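AUTOMATION IN SMALL WORKPLACES
Handout 4: Reviewing a bin-picking kit
Issued 10/04/2024

Read this before the practical at Prurley. Bring it with you, as the marking grid refers to the section headings.

What is on offer

The Verklow kit is sold to workshops that already own an arm and want it to pick mixed objects out of a box. The buyer gets a two-finger gripper mount, a depth camera with its bracket, a small control computer and a year's licence for the picking software. The arm is not included. Akbulut, who sell a similar kit, do include one, and the two prices should not be compared line by line for that reason.

Verklow offer the kit on a four-week trial. Wukthorpe, the college's partner site, took up the trial in March and made 1,573 pick attempts. The figures quoted in the lecture come from that log.

What the seller claims

The brochure makes three claims you should be able to discuss:
- no object models are needed before the first pick
- set-up takes one working day
- the software handles "everyday items of mixed shape"

The first is a fair description of how the software works. It looks for places where two fingers could close and ranks them. It has no list of objects. The second held at Wukthorpe only because the arm was already bolted down and wired. Allow longer if it is not. The third is too vague to test as written, and part of your task is to rewrite it so that it can be tested.

Terms used in the log

Attempt: the gripper goes down into the box and closes, whether or not it holds anything.
Success: the object is lifted clear of the walls and held for the full waiting time.
Stall: the software finds no grasp it rates highly enough and stops.
Reset: a person moves an object by hand so that work can go on.

Resets matter to a buyer, as each one is paid time. The brochure does not mention them. The Wukthorpe log gives 9 for the whole trial, all of them for objects lying against a wall.

Choosing the test objects
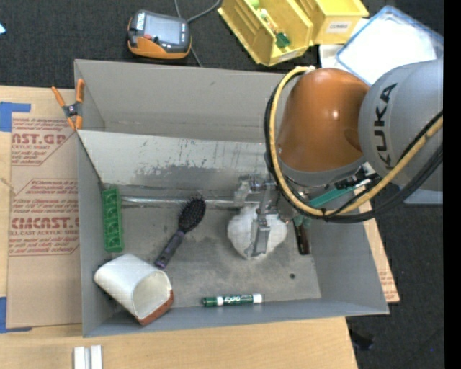 A test set should cover several kinds of shape and surface, and should be put in the box without tidying. A row of matching blocks tells a buyer very little. Long thin items such as the hairbrush and the EXPO marker have to be gripped across their width, so the angle of the fingers matters. The cup-like container on its side offers a rim as well as a body, and you should say in your plan which of the two you would accept as a grasp. The narrow green tray stands along the wall, where one finger may have little room. Write down the starting position of each object.

Cost

Work out a cost per successful pick using the price sheet from week 3. Include the licence renewal, which is 700 a year after the first, and the time spent on resets. State the number of working days you have assumed.

For the practical

Work in pairs. Submit one page with your rewritten version of the third claim, your object list and your cost figure. Pages without an object list will be returned unmarked.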